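How do you keep a play kitchen from turning into one big pile?

Posted 5/9/26 by Chepkoech Laizer

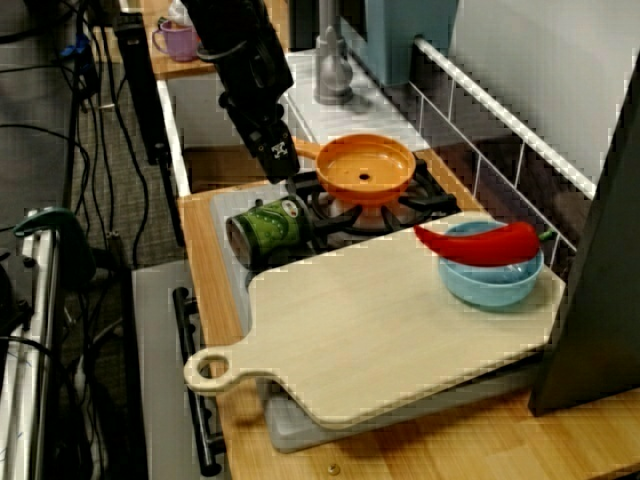 Our play kitchen: orange pan on the burner, chili on the blue bowl, green can on its side.

Okay, I need help from people who have lived with one of these for longer than I have. We got a play kitchen secondhand from a family across town and my kids (four and six) love it, which is great, except that everything ends up in one spot. The stove and the bit of counter next to it are maybe the size of a tea tray, and every single thing they own migrates there. The cutting board goes down half on the stove and half on the counter, then a bowl goes on the cutting board, then a pepper goes on the bowl, and at that point somebody wants to cook and there's no place to cook!

The cutting board is my main headache. It's a nice one, pale wood with a hole in the handle, and I like it, but it's big for this kitchen. There's a light gray tray that lives underneath it, and the two together cover up a good piece of the stove. I tried putting the tray inside the sink and it was back under the board by lunch. I also tried a shoebox for the cans. The green one with the little face on it won't stay upright for anything, my youngest likes to roll it, and then it's under the couch and there's crying.

So my questions, sort of in order of how much they bug me. Where do you keep the board when it isn't being used? Do you leave all the food out or put some away and swap it? And has anyone hung things from the white wire rack along the side, or is that asking for trouble? I don't want to drill into anything if I can help it, the countertop is a pretty light wood and I'd feel bad.

I don't have much money for this, so please don't tell me to buy a whole wall of cubbies. I already looked at the Desby ones and closed the tab.

Lenka Procházka

Oh, I have been exactly here! We had ours for years and I went through every kind of basket before I gave up and did it the easy way.

First, the board. It has a hole in the handle, so hang it. You don't need to drill. Get one of those removable stick-on hooks (the kind for a dish towel, not the tiny ones) and put it on the side of the kitchen or on the wall next to it, low enough that your four-year-old can reach without climbing. Wipe the spot first and let it dry and then leave the hook alone overnight before you hang anything. I skipped that part the first time and the board came down on my foot, so, you know. Check what it weighs against what the package says the hook will hold. If it turns out to be too heavy, stand it on end in a plain magazine file on the floor. That works too, it's just not as cute.

About the wire rack, I'd say yes, with light things only. We used S hooks on ours and they were fine for a whisk and a spatula, but a pan was too much and the whole rack started leaning. Also look at the ends of the hooks, because the cheap ones can be scratchy. I squeezed ours closed at the top with pliers so they couldn't be pulled off and dragged around the house (they still got dragged around the house, but less).

The food is where I'd be a little strict. We put out one bowl of it. Whatever fits in the bowl is what the store has this week, and the rest goes in a lidded bin in the closet. Every couple of weeks I trade, usually after bedtime, and the next morning it's like I brought home new toys. My daughter once greeted a plastic eggplant like a cousin back from overseas. You have a light blue bowl already, so I'd start with that and see how far you get.

The tray I would let them keep under the board, to be honest with you. If they put it back by lunch then they've decided where it goes. You could hang the board and leave the tray flat on the counter as the "chopping place," and then at least it's thinner and the pepper has somewhere to land.

For the rolling can, put a little blob of poster putty on the bottom. It comes off when they want to roll it and holds it up when they don't. Just keep an eye on the putty if anybody in the house still puts things in their mouth. Or give in and make the rolling a game, with a box at the other end of the rug.

Gitau Urio

get rid of half of it. my sister's kids had 327 pieces of play food (she counted when she sold it) and all they ever used was the frying pan and one banana

Edivaldo Toledo

I like most of what Lenka said but I'll add one thing on the stove. What worked for us was painter's tape. I put a strip across the counter next to the burner and told my son that the stove side is hot and only pans go there. He took it very seriously, more seriously than I meant, and I got yelled at for putting a plate down. The tape lifted off our countertop with no mark, but I changed it every month or so, and on real wood I'd test a small piece in the back corner first in case the finish is soft.

I wouldn't do hooks on the wire rack until you've given it a good wiggle. Some of those are screwed on and some just sit in slots. Ours sat in slots, and I found out with a colander in my hand. If yours moves at all, a couple of zip ties at the bottom will settle it, and snip the tails short.

Magazine file for the board, yes. We used a cardboard one and it lasted from July until Christmas, and then I made a second one out of a cereal box with the corner cut off. Cost me nothing and my son drew flames on it.

Chepkoech Laizer

Thank you all! I have the stick-on hooks in a drawer somewhere and I'm going to try the board tonight. The tape idea made my six-year-old's eyes light up, she has already named the counter side "the cold part." Gitau, I hear you, but if I get rid of the chili there will be a riot. I'll wiggle the rack before I hang anything on it and let you know how it goes.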